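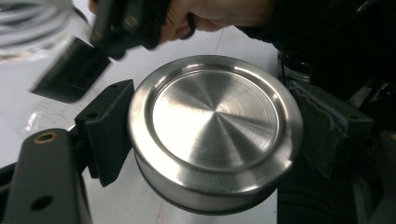
Trovora gallery: teaching a gripper to hold things

Photos and notes by Imani Obura
Posted 2018-09-12

Trovora wants a learning system that can pick up whatever is on the table, and the system wants examples. So we sit at a white table with hand-held grippers and do the picking up ourselves, over and over, while it watches. The count stands at 1,373 good examples. I went to school for a long time to be able to do this.

The round one
Brushed stainless steel, wider than it is tall, with a polished lip. Held from both sides just under that lip, pads at the same height, and I would like it noted that this is textbook.

About the shine
The brushed top throws a fan of bright and dull streaks. Lovely in a kitchen catalog. Our Camenzind software has other feelings about reflections, and shiny objects go in a folder called "later."

The pads
Black and squared-off on the left. Gray and frayed along the edges on the right. Vurkero, our labeling tool, has a box for pad condition, and the choices are "new" and "worn." I have asked for a third.

A second pair of hands
There's another hand at the top, fingers wrapped around something black and moving too fast for the camera. Two people can work one table as long as they agree on whose turn it is. We are still drafting the agreement.

The tubing
Clear plastic, coiled, up in the corner. Tubing is on the Flekari list of soft objects, along with socks and a bread bag. I did the bread bag in December and have no wish to discuss it.

What counts as a good one
Grip it, lift it, put it down, let go. Pauses are fine. Sighing isn't recorded. Anything dropped gets its own label and stays in the set — the system should know how the rest of us live.

Still to come
We owe Flekari 700 more, spread over 6 object types. Metal lids are next, then the socks.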